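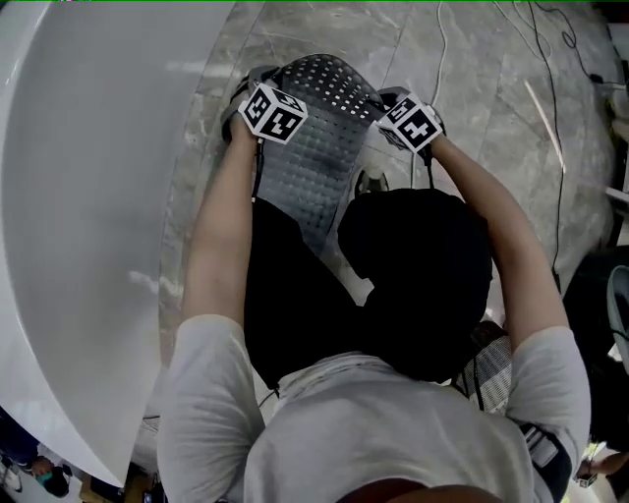 Two hand-held grippers against the back of the chair.

My aunt left me her chair, which sounds like the start of a joke, and I guess for the first month I treated it like one. She had a house in Stolum with a porch and a pear tree, and the house went to my cousin, and the pear tree went with the house, and I got a phone call asking if I could come by with a car that had a decent-sized trunk.

I said sure. I figured it'd be the green armchair, the one with the scratchy arms I used to fall asleep in when I was little. I cleared out the back seat and everything! But no, the green armchair had gone to the dump years ago (my cousin looked at me like I'd asked after a dinosaur), and what she'd left me was the chair from the ferry office.

I should explain the ferry office. My aunt sold tickets for the Groen boat for most of her working life, in a little glass booth at the end of the landing. It smelled like coffee and wet rope in there. She had a drawer for coins, a drawer for ticket rolls, and a drawer she told us was locked, where she kept licorice. When the Ferkard line bought out the boat and put in machines, they let the ticket people take one thing home each. Somebody took the clock. My aunt took the chair.

So I drove it home with the seat belt around it, feeling dumb, and put it in the kitchen by the window because that was the only spot where I wasn't going to trip on it.

Now, I don't believe in things. I want that on the record. I don't do horoscopes, I walk under ladders if the ladder's in my way. But the first morning, I came in for coffee and the chair was facing the window. I'd left it facing the table. I was pretty sure I had. You know how it is with a swivel chair, you bump it and off it goes, so I turned it back and ate my toast.

Next morning, window again.

I blamed the floor. It's an old building and the kitchen slopes, you can put an orange down by the stove and pick it up by the fridge. So I folded up a piece of cardboard and stuck it under one side, and I turned the chair to the table, and I went to bed feeling like an engineer. In the morning the cardboard was still there, nice and flat, and the chair was looking out the window.

I called my cousin. She was busy with the pear tree, which had some kind of spot on its leaves, and she wanted to tell me all about the spot. When I finally got my chair story in, she went quiet and then she said, "What time?"

"What do you mean, what time?"

"What time does it turn around?"

Well, I didn't know. I'd been asleep! But after I hung up it bugged me all day, so that night I made a pot of tea and sat down at the kitchen table with a blanket and a book I'd been pretending to read since April. I turned the chair so it faced me. We sat there, the two of us. I even said good evening to it.

Midnight came and went. One o'clock came and I ate some crackers. Two o'clock, nothing, and by then I'd read the same page so often I could've recited it. I must have let my eyes close for a minute, and what woke me up was a small creak, the kind a chair makes when a person leans forward in it to see something better.

It was turning. Slow, no fuss. It went past the stove and past the door and stopped at the window, and I looked at the clock on the oven and it was 3:13.

I'd love to tell you I was brave. I pulled the blanket up over my nose like a kid. But nothing else happened, there was just the chair and the window and the dark outside, and after a while being scared got kind of boring, so I got up and went over. I stood behind the chair and put my hands on the back of it, the way I used to stand behind her in the booth when I was too short to see over the counter from anywhere else. And I looked where it was looking.

You can't see the water from my place. I want to be clear about that, I pay what I pay because you can't see the water. There's the roof of the Sorkura bakery, and a parking lot, and then a row of apartments somebody put up with no thought at all for people like me. But between the last two buildings there's a gap, I'd say as wide as your hand if you hold it up at arm's length. I'd lived there three years and never noticed it. And in the gap there was a light, moving left to right, low down and in no hurry.

I knew what it was before I knew I knew. The night boat. It comes in from Groen with the mail and the bread flour and whoever missed the evening one, and when I was small my aunt used to set her alarm for it and walk down in her coat and slippers to open the booth, even when there was only one passenger. Sometimes there weren't any. "You open up anyway," she'd tell me, pouring coffee from the thermos. "How would they know we're here?"

The light got to the edge of the gap and went out of it. The chair gave another little creak and stayed put.

I called my cousin back in the morning, at a decent hour, and told her. She said yeah, it used to do that at the house, too. She said our aunt had it in the upstairs hall and would get up and sit with it. I asked why on earth she hadn't mentioned this before I put it in my car, and she said, "Would you have taken it?" and then she went back to the leaf spot, which was doing better, thanks, she'd found a spray.

I moved the table after that. It's against the other wall now, so there's room to get to the window without banging your hip. I don't get up every night, I've got a job and I'm not a saint. But if I'm awake anyway, if it's hot out or I've had coffee too late, I'll shuffle in there in my socks and turn on the little lamp over the stove. I leave it on till the boat's gone by. It's not much of a lamp. I don't know if you can see it from the water.

Last week, though, when the light got to the middle of the gap, it blinked. Off, then on again. It could've been anything, a bird, a pole, some guy walking across the deck with his hands in his pockets.

I bought licorice the next day. It's in the drawer by the stove, and I've been telling people it sticks.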